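Prinositz gripper kit: equipment budget card

Maintained by Kittipong Paisan, Bronthorpe. Last revised May 11, 2022.

Covers handheld grippers, markers and spares for one collection room. Travel and labour are costed separately. Quantities assume 2 grippers per operator plus one spare body per room.

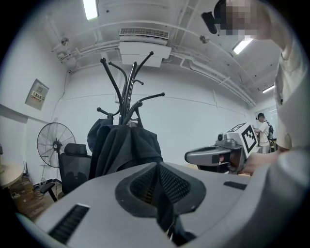 Fig. 1. Handheld gripper in use, square fiducial marker on top.

Line items
grippers.csv — unit price, supplier, lead time
markers.csv — printed fiducials, order in lots of 200
power.csv — power strips, leads, chargers

Notes
Plorivell quotes 32 days for gripper bodies, Lamont 40. Budget on the longer figure. Freight is itemised by supplier. Storage cases were cancelled from this round and move to the August order.

Prices exclude tax. Licence fees are in a separate sheet.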